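Home › Sports and Hobbies › Table tennis
Reading time: 2 minutes

Storing a table tennis bat in a zip case – rubber side up or down?

Bushra Baloch
I bought two bats and a zip case in January for the games table at Stiltside, where I play after work. The case is shaped like the bat head and the handle won't go in all the way. Do I leave the handle sticking out, or have I got the wrong case? Also, is it bad for the rubber to be stored against the lining? The bats cost me $189 for the pair, so I'd like them to last.

Our table and gear: 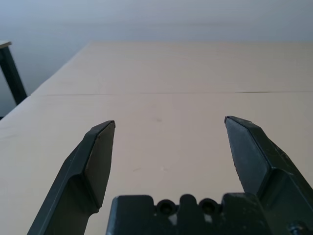
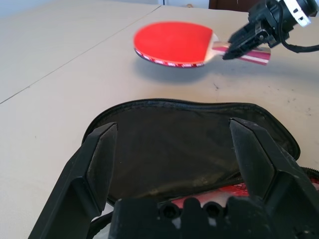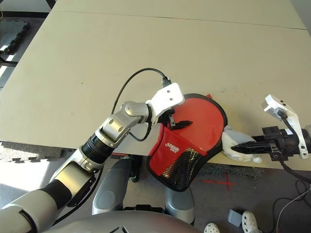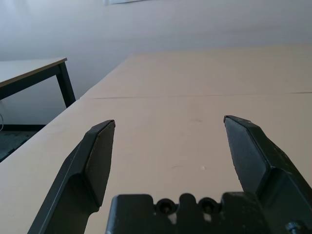

Replies

Halvard Bråten
There are two common shapes. The head-shaped ones cover the blade and leave some or all of the handle out, and the full-length ones take the whole bat. Yours sounds like the first kind, so you haven't bought the wrong thing.

Wipe the rubber with a damp sponge, let it dry, then put the bat in blade first. Start the zip at one side of the handle and keep your other hand flat on the case so the teeth don't catch the edge tape. If the tape is lifting, press it back down before you close up. A smooth lining won't hurt the rubber. I use a plastic film sheet on mine as well – it keeps the dust off. Don't leave the case in a hot car.

Gudrun Eklund
just chuck it in, mine has been in a drawer for 9 years and still plays fine

Linnea Lindholm
Agree with Halvard about the car. If you put two bats in one case, put something soft between them so the rubbers don't stick together. I cut up an old tea towel. Keep the balls somewhere else unless the case has a pocket for them, or they get crushed.

Filed under: bats and rubbers, storage, cleaning
Contact us | Back to top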